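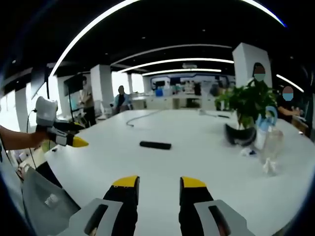

Figura 8.1. Mesa blanca de oficina con un objeto cilíndrico negro cerca del centro.

Capítulo 8
El pescado «de aquí»: lo que la carta promete y lo que la cocina compra

Pocas palabras se imprimen con tanta alegría en una carta como «local». Cuesta poco, no obliga a casi nada y el cliente la lee con hambre. En este capítulo la trataremos como lo que es, una afirmación comercial, y veremos qué documentos hacen falta para creerla.

Empecemos por Listby, un pueblo costero con lonja pequeña y demasiados restaurantes. En abril, la inspectora Jadwiga Żak reunió las cartas de 17 establecimientos y las comparó con los albaranes de compra. Todas hablaban de «pesca del día». El día, según los papeles, podía durar bastante: en una de las casas más alabadas, Oddsson, la lubina había pasado antes por una cámara frigorífica de Vekbridge, a dos jornadas de camión. Estaba buena, dicen los clientes. No lo dudo, pero el sabor no certifica el origen, y quien afirme distinguir a ciegas una lubina de lonja de otra bien conservada debería aceptar que le sirvan las dos.

La lonja de Listby vendió ese mes 2.661 kilos de pescado para todos sus compradores, incluidas las pescaderías y dos conserveras. El lector puede hacer la división antes de seguir adelante y preguntarse cuántas mesas se atienden con lo que queda.

Los hosteleros tienen su defensa. Vaughan Hinds, cocinero en Cikthorpe, sostiene que «local» describe una manera de cocinar, la receta de la costa, el aceite, el punto de la brasa. El argumento es simpático y se oye mucho en las sobremesas. También es cómodo: una receta no sube de precio cuando hay temporal. De los 103 platos que figuraban en las cartas revisadas, muy pocos indicaban la zona de captura, un dato que el proveedor ya entrega por escrito y que cabe en una línea.

Tampoco conviene irse al otro extremo. El pescado que viaja puede ser excelente, y el que se desembarca enfrente puede haber pasado la mañana al sol.

Términos que se usarán en el capítulo: albarán, lonja, trazabilidad, zona de captura, temporada.

8.1. Cómo se lee un albarán

Un albarán de pescado lleva, como mínimo, la especie, el peso, el proveedor y la fecha de entrega. La fecha de entrega es la que suelen enseñar los restaurantes. Pida también la de captura.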